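Skemanwood Forum > Manipulation > Software: control, perception, planning
Thread: Skavden 3 "contact-aware" placement – anyone getting the results they claim?

rozalia_s
I've been running the Skavden 3 planner against our old hand-tuned stack and I'm not convinced. The release notes say contact-aware placement removes the need for a separate force loop when you set a long part down on a hard table. I read that three times because I thought I had missed a footnote. No footnote.

Our log from Tuesday has 1,107 placement attempts in simulation and the planner reports every one as "settled." Every one! I have never seen a sim number like that mean anything good. Has anybody checked what "settled" tests for?

v_ene
It tests that the commanded pose and the measured pose agree within tolerance and that joint velocity is near zero. I went through the source. It never looks at the force reading at the moment it sets the flag. You could be pushing the part into the table the whole time and it would still say settled.

godinho_a
That's a bit unfair. The force reading is used earlier, in the descent phase. If contact comes early it stops the descent and replans. Virgil is right about the flag but the planner isn't blind.

v_ene
It's blind at the one moment I care about. And the early contact check uses a filtered signal with a window of 6 samples by default. Try that with stiff fingers on a stiff bar on a stone-looking tabletop and tell me how much you trust it.

rozalia_s
OK so I'm not imagining things. Our test part is a long white bar, put down at a diagonal, with two wooden cubes left on the table as obstacles for the planner to route around. Bracket and flange under the wrist, gripper below that. Nothing exotic.
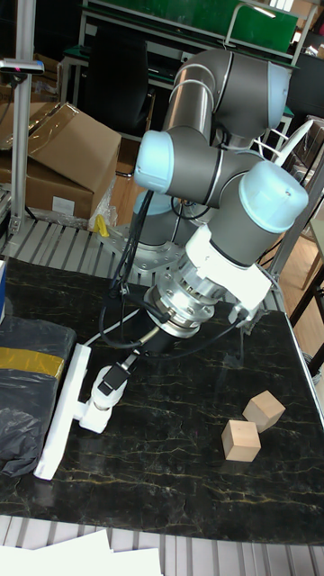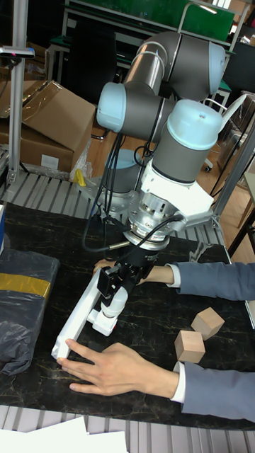 My complaint comes down to the model of the grasp. Skavden treats the held part as rigidly attached to the tool frame. A long part held away from its middle doesn't behave that way. The far end touches first, the part rotates a little in the fingers, and from then on the tool frame and the part frame disagree. The planner keeps reasoning about the part frame it had at pick time. Then it reports settled, because the arm did go where it was told.

krajci_v
You can turn on in-hand slip estimation. It's in the config under grasp, off by default. Fixed this for us.

rozalia_s
Tried it. It estimates slip along the finger axis only. Rotation about the pinch is the one I need and it's exactly the one they left out. What parts are you placing?

krajci_v
Short blocks, gripped near the center. So fair enough, we probably never saw the rotation case.

godinho_a
I still think people are asking the planner to do a controller's job. Run Skavden for the path, hand over to an impedance controller for the last bit, and use your own done check. We use Sokol for the handover and it behaves. Complaining that a planner isn't a force loop seems odd to me.

rozalia_s
I'd agree with every word of that if the release notes didn't say you can delete the force loop. They say it. I didn't put it there.

v_ene
Also the handover isn't free. When Sokol takes over it inherits whatever target the planner had. If the part frame is stale you get a nice compliant push toward the wrong place – softer, sure, but still wrong.

drahomira_b
Coming in from the perception side. Has anyone tried re-estimating the part pose after first contact? A fixed camera sees most of a long bar from the side, and a line fit to one edge gives you the angle in the table plane cheaply. Iltlow has a node for it.

rozalia_s
Haven't tried Iltlow. Does it cope with the gripper covering one end? And with cables hanging in front?

drahomira_b
One end, yes, if enough of the edge is clear. Cables, sometimes. Dark cable over a light part splits the edge in two and it picks the longer piece. You can mask the arm with the joint state but cables aren't in anybody's URDF. It also won't tell you the tilt off the table, so don't throw out your force check.

godinho_a
So we end up with three packages to put a bar on a table.

v_ene
Which is what we had before the upgrade.

rozalia_s
Going to write my own done check first: force vector at the flange, torque included, compared with what I'd expect from the part resting flat. If that disagrees with "settled" on the real arm as often as I suspect, I'll post the logs and file it as a bug against the flag. Drahomíra, could you send me the Iltlow config you use for edges?

drahomira_b
Sent. Turn the smoothing down before you run it, the default is too slow for this.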